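Lavwood Learning > Textiles and Society > Unit 2 > Chapter 4

Contents Glossary Teacher notes Previous Next

We use cookies to remember your place in the book. Accept / Manage settings

Chapter 4: Cotton from Field to Cloth

Cotton is the most familiar of the natural fibres, and its path from the farm to the wardrobe crosses many hands and several countries. In this chapter you will follow that path through the district of Lanholm, where irrigated cotton has been grown for four generations, and the town of Bevaditz, where much of the crop is spun and knitted.

The chapter is divided into four sections. The first deals with the plant itself: its need for warmth, a long growing season and a dependable supply of water. The second describes ginning, the process that separates fibre from seed. The third explains how yarn is spun and dyed, and the fourth considers how fabric is valued, worn and thrown away.

Before you begin, review the two terms introduced in Chapter 3, staple and yarn. Staple refers to the length of the individual fibres. Longer staple generally gives a smoother and stronger yarn - a point that matters to growers, as it affects the price they are offered at harvest.

Colour also deserves attention. A heathered or marled cloth gets its mottled look from fibres of different shades blended together, usually before spinning. Grey is the most common result in everyday clothing. 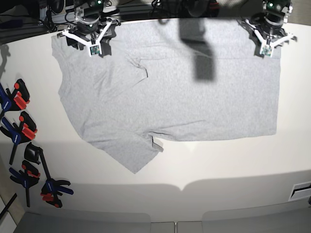 Mockus, writing on the Bevaditz mills, objected that textbooks dwell on the fibre and neglect the water used to dye it, and argued that students should be asked to trace both. Section 3 takes up that argument, and the data table at the end of the chapter lists water use at each stage of production.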